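PHONES ON THE TABLE, AND OTHER BITS

Quick one this week, I'm typing between two loads of dishes.

The phone thing. It's back on for the fall. Those of you who came to the July supper will remember how it goes: before we eat, phones go on the side table by the wall and stay there until the coffee is poured. No basket this time. The basket got heavy, and everybody's phone looked like everybody else's, and Solveig Kristiansen went home with the wrong one and didn't notice till Dikholm. So, flat on the wood, ringer off. If you're waiting on a sitter or a doctor, tell whoever is at the door and keep it in your pocket. No fuss.

Couple of requests:

Put a sticker or a bit of tape on the back of yours. Anything. Initials are fine.

Please don't set drinks on that table. I oiled it last month and would like it to stay nice a while. Plates too, same deal.

No chargers. There's one outlet over there and the coffee urn needs it.

The wall. Yes, I know. Scuffs all over, smudges, and it's been that way since before we moved in the benches. Painting is on the list for after the holidays. We have up to 16 cans of off-white down in the storeroom, some of it surely dried out, so if somebody could go down and shake a few that would be a big help. Rollers we have. Drop cloths we don't. The old ones went to the Hidura people and did not come back.

Next supper is 13 October 2026, doors at 6. Soup, bread, whatever pie shows up. Last time we were very heavy on pie and light on anything green, so if your not sure what to bring, bring a salad. Bring your own bowl if you can, too, we're short again.

Rides: the Fundosero lot is open to us after five. Park along the back fence and not in front of the loading door. Anyone coming up from the Vishwakarma side who needs a lift, leave a note in the box by the coat hooks with your name and how many seats.

Also somebody left a gray scarf and one glove. They're on the hook. The glove is a left.

Ok, dishes. Sticker on your phone, dont forget.

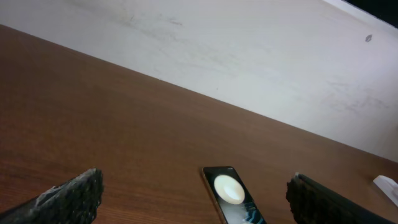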